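Sitville Home Forum > Cleaning and Laundry > Brushes – keep or bin?

Page 1 of 1

tansyfield
Posted 15 September 2015
Right, having a go at the cupboard under the sink. Found far too many scrubbing things in there and no idea what half of them are for. Do people keep old brushes for the dirty jobs or just chuck them? Other half says chuck the lot. I say you always need one the minute its gone. Drains, trainers, the step out the back.
Ta in advance

Posts: 40

oldgrout
Re: Brushes – keep or bin?
Keep. Always keep. Stiff ones go down a grade every so often – dishes, then sink, then floor, then outside. Never back up again obviously.

Posts: 581

pegbag_jo
Re: Brushes – keep or bin?
Disagree sorry. A brush that's done the sink is full of whatever was in the sink. Doesn't matter what job you give it next, you're just spreading it about. Mine go in the bin when the bristles splay. They cost next to nothing in Fonevgate market.

Posts: 258

oldgrout
Re: Brushes – keep or bin?
Spreading sink on to a patio. I'll risk it.

tansyfield
Re: Brushes – keep or bin?
Ha. OK so what about ones where the bristles are two colours? Is the darker bit meant to be stiffer or is it just for looks? Got one with a long thin handle, wont stand up in the pot, keeps falling in the washing up.

moss_and_mortar
Re: Brushes – keep or bin?
Depends on the make. Had an Ostari one where the colour was the wear marker, when it faded you were meant to replace it. Had another where it meant nothing at all. Press it on the back of your hand, you'll soon know.
Tub I'm going through at the minute has a two-tone one as well, olivey tan in the middle and teal green down one side. Pale skinny handle. Purple and white thing in with it.

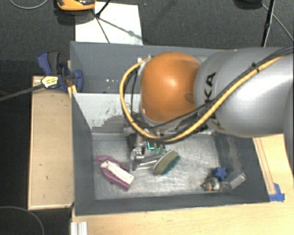
1. Empty everything out first. All of it, not just the front row.
2. Hot water, washing up liquid, bit of soda crystals. Leave them 40 mins.
3. Rinse, shake, bristles DOWN to dry. If you stand them bristles up the water runs into the head and it goes manky.
4. Anything that still smells next day, out.

Works for me. Do it every September when I do the windows.

pegbag_jo
Re: Brushes – keep or bin?
Point 4 I'm with you. Point 2 not so much, soda on a wooden back will dry it out and it splits. Fine on plastic.

moss_and_mortar
Re: Brushes – keep or bin?
Fair, should of said. Plastic only. Wooden ones just soap and a quick rinse.

kettleon
Re: Brushes – keep or bin?
What's the purple and white thing? Got a curve on it like a handle. Want one if it's any good for bottles

moss_and_mortar
Re: Brushes – keep or bin?
Can't remember buying it tbh. Came in a bundle from MacKinnon hardware I think. Will have a proper look when I get to it.

oldgrout
Re: Brushes – keep or bin?
Dark tubs are a pain for this btw. Can't see the muck in the bottom. Got a white one for soaking and it's an eye opener, grit everywhere.

pegbag_jo
Re: Brushes – keep or bin?
Which is my whole point about chucking them!!

tansyfield
Re: Brushes – keep or bin?
Compromise – keeping 3. One for dishes, one for the sink, one for outside. Rest can go. Other half says that's still two too many. Soaking tonight, will hang the long handled one on a hook inside the door if I can find a hook.

kettleon
Re: Brushes – keep or bin?
Stick on hooks fall off in that cupboard, too steamy. Use a screw one

oldgrout
Re: Brushes – keep or bin?
Check whats behind the door before you screw into it. Mine went straight through the other side.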